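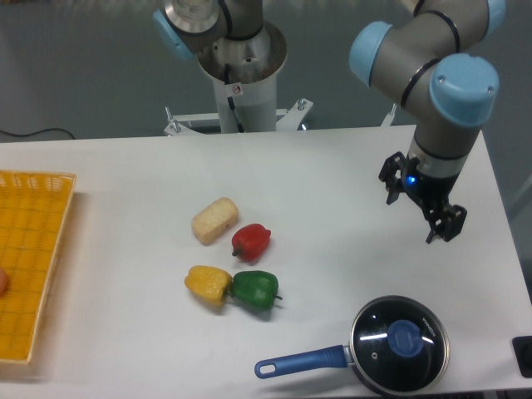
Drei Paprika, ein Topf mit Glasdeckel und der geöffnete Greifer über dem Tisch. Thread zu unserem neuen Ergebnis 🧵

1/ So, das Preprint ist eingereicht und ich darf endlich drüber reden! Es geht um eine ziemlich simple Frage: Wie viele Demonstrationen braucht ein Roboterarm, bis er »leg die rote Paprika in den Topf« halbwegs zuverlässig hinbekommt? Und müssen die alle sauber sein?

2/ Bisher haben wir es gemacht wie fast alle. Jemand steuert den Arm fern, jeder verpatzte Griff fliegt raus, und am Ende trainiert man nur auf den schönen Durchläufen. Hat mich immer gewurmt, weil wir so viel weggeworfen haben (und weil meistens ich die war, die ferngesteuert hat).

3/ Agnes Dow hatte dann im May-Meeting — ja, wir haben das auch im deutschen Kalender so stehen, fragt nicht — die Idee, die Korrekturen drinzulassen. Also: Greifer setzt schief an, geht wieder hoch, setzt neu an. Genau dieses Stück wird behalten und extra markiert.

4/ Das Verfahren heißt bei uns Herar. Die Policy lernt aus den normalen Demos, und die markierten Korrekturstücke werden beim Training häufiger gezogen. Mehr ist es im Kern nicht. Keine neue Architektur, kein größeres Modell.

5/ Datensatz: 400 Demos, 9 Aufgaben, alles Küchenkram auf weißem Tisch. Gemüse in den Topf, Gemüse in den Korb, Deckel runter, Deckel drauf und so weiter. Die Gegenstände werden vor jedem Durchlauf neu hingelegt, mal dicht zusammen, mal weit auseinander.

6/ Dicht zusammen ist richtig fies. Wenn sich die gelbe und die grüne Paprika fast berühren, muss ein Finger irgendwie in den Spalt, und Paprika sind halt rund und glatt und rollen gern weg. Da ging unser altes Modell regelmäßig baden.

7/ Jetzt das Ergebnis: Über alle Aufgaben gemittelt liegt Herar bei der Erfolgsrate 15 Prozentpunkte über der Version ohne Korrekturen. Gleiche Anzahl Demos, gleiche Trainingszeit. Ich hab die Auswertung zweimal laufen lassen, weil ich's nicht geglaubt habe!

8/ Am meisten bringt es bei den engen Anordnungen. Wenn alles schön frei liegt, ist der Unterschied klein, da war die Baseline schon gut. Steht so auch im Paper, Abbildung mit den zwei Balken pro Aufgabe.

9/ Was noch nicht klappt: der Deckel. Glas spiegelt, der Knauf ist rund, und die Tiefenschätzung liefert auf den Reflexen Quatsch. Ilgın Öztürkmen probiert gerade, die Tiefe dort komplett zu ignorieren und nur mit dem RGB-Bild zu arbeiten. Erste Kurven sehen nett aus, mehr sag ich noch nicht.

10/ Wurde schon gefragt: Nein, wir haben nicht auf einem zweiten Robotertyp getestet. Ob sich das Gewichten der Korrekturen überträgt, weiß ich schlicht nicht. Die Gruppe von Sezer will es auf ihrem Aufbau nachstellen, da bin ich sehr gespannt drauf.

11/ Zweite Frage aus den DMs: Wer markiert die Korrekturen? Wir, von Hand, direkt beim Aufnehmen per Fußpedal. Klingt umständlich, man gewöhnt sich aber schnell dran. Nachträglich im Video suchen haben wir auch probiert, das dauert ewig und man streitet sich ständig, wo eine Korrektur anfängt.

12/ Code und Daten kommen, sobald die Readme nicht mehr peinlich ist. Wer vorher reinschauen mag oder selbst Greifdaten mit Fehlversuchen rumliegen hat — schreibt mir gern, DMs sind offen.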